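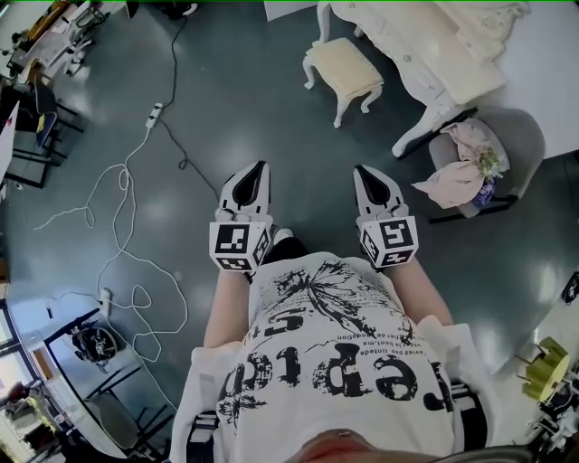

양손에 핸드 그리퍼를 들고 작업하는 모습. 그리퍼마다 마커 큐브가 달려 있다.

지난 10월, 동료 양시우 씨와 점심을 먹다가 말다툼 비슷한 것을 했습니다. 다툼이라고 하기에는 둘 다 국밥을 너무 열심히 먹고 있었으니 의견 차이 정도로 해 두겠습니다. 시우 씨 말은 이랬습니다. 정책 모델이 충분히 크면 손의 위치 추정이 조금 흔들려도 알아서 배운다, 그러니 우리가 좌표계 가지고 이렇게까지 씨름할 필요가 있느냐. 저는 그 자리에서 제대로 대답을 못 했고, 사무실로 돌아오는 길 내내 아쉬워하다가 결국 이렇게 글로 쓰게 되었습니다. 말이 느린 사람에게는 글이라는 좋은 제도가 있으니까요.

저는 로봇 조작 쪽에서 인식 소프트웨어를 만지는 사람입니다. 논문에 이름이 크게 걸리는 일은 드물고, 주로 하는 일은 마커를 검출하고, 자세를 계산하고, 시간축을 맞추고, 그렇게 나온 궤적을 다음 사람이 쓸 수 있는 형태로 넘기는 것입니다. 우리 팀에서는 그 묶음을 룬포트(Lunport)라고 부릅니다. 처음에는 스크립트 2개였는데 지금은 저도 가끔 어디에 뭐가 있는지 찾아야 할 만큼 살림이 늘었습니다. 이 글에서 하고 싶은 이야기는, 이 지루한 살림살이에 모델만큼의 시간과 애정을 써야 한다는 것입니다.

사람이 그리퍼를 손에 들고 일을 하면 그 움직임이 로봇의 교재가 됩니다. 참 좋은 방식이라고 생각합니다. 로봇 팔을 원격으로 조종할 때의 그 답답함이 없고, 사람의 팔은 어디로든 잘 갑니다. 그런데 사람이 편해진 만큼의 수고는 사라지지 않고 소프트웨어 쪽으로 넘어옵니다. 로봇 팔이라면 관절 엔코더가 손끝이 어디 있는지 말해 줍니다. 사람의 팔꿈치에는 엔코더가 없지요. 그래서 그리퍼에 흑백 무늬를 붙이고, 머리 쪽 카메라로 그 무늬를 보고, 손끝의 자세를 거꾸로 계산합니다. 여기서 생긴 오차는 학습 데이터 안에 들어가 앉아서, 나중에는 누가 만든 오차인지도 알 수 없게 됩니다.

정사각형 평면 마커를 다뤄 보신 분은 아실 겁니다. 마커가 카메라를 거의 정면으로 보고 있으면 자세의 해가 둘로 갈라질 때가 있습니다. 둘 다 재투영 오차는 그럴듯하게 작고, 프레임마다 이쪽이 이겼다 저쪽이 이겼다 합니다. 그래프로 그려 보면 손목이 순식간에 꺾였다 돌아오는데, 사람 손목이 그랬다면 병원에 갔어야 합니다. 큐브 형태로 여러 면에 무늬를 두면 사정이 훨씬 나아집니다. 두 면이 같이 보이는 순간에는 모호함이 대부분 풀리니까요. 다만 그것도 면과 면 사이의 관계를 정확히 알고 있을 때의 이야기입니다. 도면의 값을 그대로 믿고 쓰다가, 실제로 조립된 큐브를 보정해 보고 얼굴이 붉어진 적이 저는 있습니다.

배경도 만만하지 않습니다. 반들반들한 바닥은 빛을 되비추고, 그 빛이 무늬의 흰 칸과 이어져 버리면 사각형 검출이 무너집니다. 작업 공간에는 전선도 있고 의자도 있고 천도 있고, 생활이라는 것이 원래 그렇습니다. 깨끗한 흰 벽 앞에서만 잘 도는 검출기라면 저는 아직 완성되지 않은 것으로 칩니다. 벽이나 가구 근처에 따로 붙인 마커까지 시야에 들어오기 시작하면, 손에 달린 것과 세상에 고정된 것을 구별하는 일도 코드가 해야 합니다. 번호표를 잘 관리하면 된다고들 하시는데, 그 번호표를 관리하는 일이 바로 제가 말하는 살림입니다.

구체적인 이야기를 하나 하겠습니다. 얼마 전 에피소드 2000개를 다시 훑으면서 그중 207개에서 자세가 튀는 구간을 찾았습니다. 검출이 실패한 구간은 기록에 빈칸으로 남으니 차라리 얌전합니다. 문제는 검출기가 자신 있게 틀린 답을 내놓은 구간이었습니다. 처음에는 평활 필터를 더 세게 걸자는 의견이 나왔고, 저도 솔직히 솔깃했습니다. 곡선이 예뻐지거든요. 그런데 현소율 씨가 필터를 건 궤적과 원래 영상을 나란히 놓고 보더니, 물건을 집는 순간의 짧고 빠른 동작까지 같이 뭉개졌다고 알려 주었습니다. 튀는 값은 둥근 언덕이 되어 남고, 정작 로봇이 배워야 할 손놀림은 사라진 것이지요. 소율 씨는 화를 내지 않고 이런 말을 하는 재주가 있어서, 저는 그날 오후에 얌전히 필터를 되돌렸습니다.

결국 우리가 한 일은 소박했습니다. 프레임마다 해를 하나만 고르던 것을 그만두고 후보 2개를 모두 들고 가다가, 앞뒤 움직임과 다른 면의 관측을 보고 나중에 고르게 했습니다. 그리고 확신이 없는 구간에는 확신이 없다고 표시를 남겼습니다. 저는 이 표시가 제일 마음에 듭니다. 자세 값 옆에 공분산 한 줄, 어느 면이 보였는지 한 줄, 보간한 값인지 아닌지 한 줄. 용량도 별로 늘지 않는데, 학습하는 쪽에서는 이걸 보고 가중치를 줄 수도 있고 버릴 수도 있습니다. 선택지를 다음 사람에게 남겨 두는 것이 저는 도구 만드는 사람의 예의라고 배웠습니다.

시각화 도구 이야기도 빼놓을 수가 없네요. 우리는 재생용 뷰어를 운우드(Unwood)라고 부르는데, 영상 위에 손끝 좌표축을 겹쳐 그려 주는 게 기능의 거의 전부입니다. 만들 때는 이런 데 시간을 쓸 때냐는 소리도 들었습니다. 그런데 좌표축 세 개가 그리퍼에 착 붙어서 따라다니는지, 아니면 술 취한 것처럼 비틀거리는지는 사람 눈이 금방 압니다. 평균 오차라는 숫자 하나로는 한 달을 봐도 모를 일을, 영상에 겹쳐 놓으면 커피 한 잔 마시는 동안 알게 됩니다. 새로 오신 분들께 저는 코드를 읽기 전에 뷰어부터 한나절 보시라고 권합니다. 눈이 좀 아프긴 합니다.

물론 시우 씨의 말에도 맞는 구석이 있습니다. 큰 모델은 정말로 잡음을 잘 견딥니다. 무작위로 흩어진 잡음이라면 데이터가 많아질수록 서로 지워 주기도 하고요. 위치 추정을 완벽하게 하겠다고 수집을 석 달 미루는 팀이 있다면 저도 말리겠습니다. 하지만 우리가 만나는 오차는 무작위가 아닐 때가 많습니다. 오른손이 몸 앞을 가로지를 때마다 한쪽으로 쏠리고, 창가 쪽으로 돌아설 때마다 검출이 끊깁니다. 이런 오차는 데이터를 더 모으면 더 많이 모일 뿐입니다. 모델은 성실해서 그것까지 배웁니다. 그러고 나면 로봇이 컵 옆의 허공을 정성껏 집는데, 그 앞에서 학습률을 만지고 있는 동료를 보면 미안해서 견딜 수가 없습니다.

시간 맞추기도 마찬가지입니다. 좌우 그리퍼의 벌림 정도와 영상의 시각이 조금씩 어긋나 있으면, 로봇은 물건에 닿기 전에 손을 닫는 법을 배웁니다. 한 손으로 잡고 다른 손으로 건네는 동작이라면 어긋남이 양쪽에서 겹칩니다. 저는 수집을 시작할 때 양쪽 손가락을 카메라 앞에서 몇 번 여닫게 하자고 꾸준히 조르는 편입니다. 영상에서 보이는 벌림과 센서 값을 맞춰 볼 수 있으니까요. 몇 초면 되는 일인데 바쁠 때는 그 몇 초가 제일 먼저 빠지더군요. 그래서 요즘은 그 동작이 없으면 룬포트가 경고를 띄우도록 해 두었습니다. 잔소리를 코드에 맡기니 사람 사이가 한결 부드러워졌습니다.

시우 씨에게는 이 글의 초안을 먼저 보냈습니다. 답장은 짧았습니다. 공분산 항목을 손실 함수에 넣어 볼 테니 단위가 미터인지 밀리미터인지부터 문서에 적어 달라고 하더군요. 확인해 보니 정말로 적혀 있지 않았습니다. 미터입니다. 오늘 안에 고쳐 두겠습니다.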